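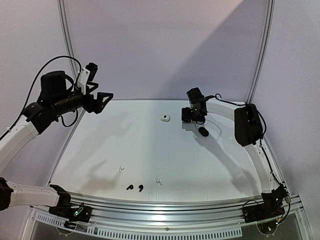

I have been learning the accordion for seven months and can now play one waltz, provided it isn't a fast one and the listener has somewhere else to be.

The accordion came from a shop in Clillbridge that mostly sells lampshades. It is a Pisora, a make I had never heard of, and it cost £229 with the case. The man wanted to throw in a second strap and I should have let him, as the left one gave way in May halfway through a scale and the whole thing landed on my foot.

My teacher is Gion Wyss, who has played at weddings since he was a boy and has the patience of someone who has watched a lot of best men's speeches. His method is simple. You play the right hand until you can do it without thinking. Then you play the left hand until you can do that without thinking. Then you put them together and discover that you have forgotten both. He says this stage passes. I asked him when and he went to put the kettle on.

The left hand is the trouble. You can't see the buttons, there are over 100 of them, and they all feel the same apart from one with a dimple in it, which is C. I find C very easily. The rest of the tune I approach by rumour.

Then there are the bellows. A beginner runs out of air just before the good bit, every time, so my waltz has a long wheeze in bar five where the dancers would presumably stand about and check their shoes. Gion has pencilled OUT and IN all over my music in capitals. By the second page the letters are pressed quite hard into the paper.

The neighbours have been decent. Ferdinand Kuster upstairs asked whether I was enjoying the bagpipes, and I said yes, very much, thank you. He has since taken up long evening walks and looks well on them.

Next is a polka. Gion has lent me the book and told me to take it at half speed, which by my reckoning makes it another waltz. I've ordered a new strap, and a pair of thick slippers to go with it.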